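Filed under: Talks / Patents & Licensing

Speaker notes — When the other side sends a letter: a small software company's first patent dispute

Slot is 30 minutes including questions. Start on time, room gets used right after.

Opening

Say who I am and get on with it. I ran product at Clerkia for the years covered by this talk. Clerkia makes scheduling software for front desks: dental offices, vets, a few town halls. I am not a lawyer. Deirdre Ó Flaithearta was our outside counsel and she has read these notes and taken out two things I would have liked to say.

The short version of the story. A larger company, Nodberg, wrote to us in April claiming that the way our waitlist fills a canceled appointment used a method they had patented. We argued for a good while, changed part of the product, and signed a license for the rest. No trial. The license terms are confidential, so don't ask me the amount. I will say it was less than the first figure and more than I wanted.

The letter

It came by regular mail to our old address and was forwarded. It was three pages long with 82 pages of attachments. Most of the attachments were claim charts, which are tables with the patent language on the left and screenshots of your product on the right.

Explain claim charts slowly, people always want this part. Each row takes one piece of one claim and says where the accuser thinks it lives in your product. To infringe a claim you generally have to do every piece of it. If one piece is missing you have something to argue about. So the first job is to go through the right-hand column and ask whether the screenshot shows what they say it shows.

In our case several of the screenshots were from a version we had stopped shipping. Two were from our marketing page and showed a mockup of a screen that was never built. Worth pausing here. Marketing had drawn a feature, the feature was never made, and it was being used as evidence against us. Fidel Olivares, who ran marketing then, now puts a version number on everything. Pause for the laugh if there is one, otherwise move on.

What we did in the first week

Told everyone to stop deleting things. Chat, email, tickets, all of it. Deirdre sent the notice the same afternoon she saw the letter.

Told the engineers to stop writing their opinions about it in chat. Somebody had already typed "yeah that's basically how ours works" before reading the claims. He was wrong, as we later showed, but that line followed us for months.

Called the insurer. Our policy excluded patents. Read yours before you need it.

Did not answer the letter ourselves. Our founder had a draft ready by lunchtime and it was very rude. It never went out.
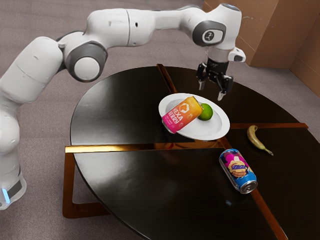

Prior art

Move to prior art, which took up most of our time. The idea is simple: if somebody was already doing the thing in public before the patent was filed, the patent may not hold up. Finding proof is slow work.

Maeve Cronin did the searching. She had been our support lead and she knew the old scheduling products better than anyone because she had moved so many customers off them. She found a manual for a hotel booking package called Munex that described a standby list with automatic offers. The manual was undated. A printed manual without a date is close to useless, so she spent weeks on finding a buyer who still had the invoice and the cover letter it shipped with. She found one, a guesthouse owner who kept everything.

Keep the Munex part under three minutes. I always run long on it.

It did not kill the patent. It did make the two broadest claims look weak, and Nodberg's side knew it. After that their letters got shorter and they suggested a call.

The design-around

Pádraig Fitzgerald led this. A design-around means changing the product so that it no longer does one of the required pieces. The patent needed the system to rank the people waiting and then contact them one after the other, with a timer on each. We changed ours to contact a group at once and give the slot to the first to accept.

Points to make:

Customers noticed. Some liked it better, since slots filled faster. Several vets hated it, as people were calling to ask why they got an offer for a slot that was already gone. We added a second message to explain, and complaints dropped off.

The change touched 2417 lines in the end. Pádraig wants it said that most of those were tests.

We kept the old method for customers with long contracts that named it. That is the part the license covers.

A design-around does nothing about the past. If you were infringing before the change, you may still owe for that time. Our founder took a long time to accept this.

The money

Expect a question here, so get in first. Even a quiet dispute costs a lot. Ours cost more than we spent on hosting that year. We billed 1000 customers or so small that none of them would have noticed a price rise of a dollar, and we still didn't raise prices. Looking back I would have.

CHECK: Deirdre says that sentence is confusing. Say it simpler on the day: lots of small customers, we could have raised prices a little, we didn't.

The cross-license question

Someone usually asks why we didn't countersue. We had no patents. Scanlon, who compete with both of us, had a handful, and they got a similar letter and settled in a much shorter time by trading rights. Ibsa Tesfamariam, who was on our board, pushed us to file after that, and we have filed two since. I still have mixed feelings. The filings took engineers away from work for days at a time, and I don't know whether they would scare anyone.

If time is short, skip to the list.

The list

Put a version and a date on every public screenshot.
Keep old manuals and release notes, yours and other people's.
Know who opens the mail at your old address.
Have a lawyer's number before you need one.
Ask engineers to describe how things work in a document the lawyer requests, and nowhere else.
Get the license to cover your customers as well as you. Our first draft didn't.

Questions

Repeat each question into the mic. If anyone describes their own dispute in detail, stop them politely and offer to talk in the hallway, and even there don't give advice. Deirdre's email is on the handout.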